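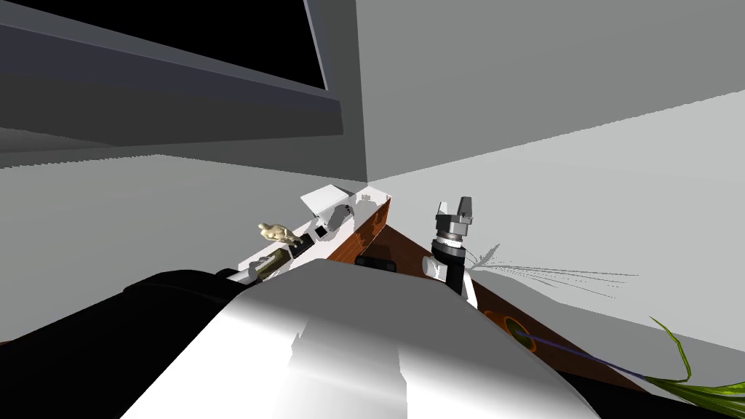 3 min read

Workplace and Staffing > Automation on the Floor

Two-armed station on our packing bench: what happens to the people who worked there?

Posted by Dundora Floor Lead

I supervise the gift and novelty bench at a mail-order warehouse in Vutdale. The bench handles small mixed items: figurines, artificial stems, storage boxes, dishes and anything else that does not fit the standard cartons. Management has approved a two-armed robot station from a supplier called Wamik, to be installed in June. We have been given simulated views of the arms at a wooden table with the kind of mixed goods we handle, and a floor plan, but very little in writing regarding staff.

The bench currently has 6 people on each shift. I have been told that no positions will be removed for the first 90 days and that "duties will be adjusted" after that. My team has asked me what this means and I am not able to answer them. I would appreciate guidance on the following matters.

First, which duties normally change when a station of this kind begins operating. Second, whether employees should be consulted before the layout is final. Third, how individual output targets should be treated while people are learning to work beside the arms. At present each packer has a personal hourly target, and it affects the quarterly bonus.

We do not have a union at this site. There is an employee handbook, but it was last revised before any of this was under discussion.

Posted by Mulugeta Dinsa

I managed the staffing side of a similar change at the Jalali returns center and can describe what was done there. Local employment rules differ, and the handbook and individual contracts should be reviewed by a qualified person before any commitment is made to staff.

With regard to duties, the picking and placing of regular items moved to the station first. Solid, boxy goods presented little difficulty. Soft or feathery items, long stems with leaves, and anything that rolled remained with employees for much longer than the project plan had assumed. Two new duties appeared that had not been included in any job description: clearing stoppages and preparing the table so that items were within reach of the arms. Both duties require attention and judgment. They should be written down, assigned by name on the shift schedule, and considered when pay grades are reviewed. At our site they were left informal for the first several weeks, and the most experienced packers did them in addition to their usual work. Two of those packers requested transfers.

With regard to consultation, I would recommend that it take place before the floor plan is signed. Employees on the bench know which items tip over, which ones tangle and where people need to stand when a cart comes through. Look closely at your simulated views with the team. In the one shown with your post, the nearer arm hides part of the white compartmented object and the black item beside it. That is only a matter of viewpoint, but it is worth asking whether a person standing on that side would have the same difficulty seeing the work. A session of one hour per shift, with notes kept and a written reply from management, is a reasonable minimum.

With regard to targets, personal hourly figures should be suspended for the trial period and the bonus paid at each employee's previous average. Once the station handles part of the flow, an individual count no longer reflects individual effort. We moved to a bench-level measure and have kept it.

I would also ask management to state in writing what follows the trial period. The phrase "duties will be adjusted" will be read by employees as a notice of reductions, whatever was intended. If reductions are planned, they are entitled to hear it in plain terms and with adequate time to apply for other positions.

Posted by packer3182

Agree with the above on targets. At our place they kept the hourly numbers and people stopped helping each other with jams as it cost them money.

Ask who gets trained. We had 3 places on the supplier course and all of them went to maintenance. Nights had no one who could restart the thing, so the bench waited for the day shift to come in. Sundays were the worst.

Posted by Dundora Floor Lead

Thank you both. I have requested a meeting with management regarding the wording on duties and will raise training places for each shift at the same time. Mr. Dinsa, if the written descriptions for stoppage clearing and table preparation can be shared, I would be grateful to receive a copy through the site's message service.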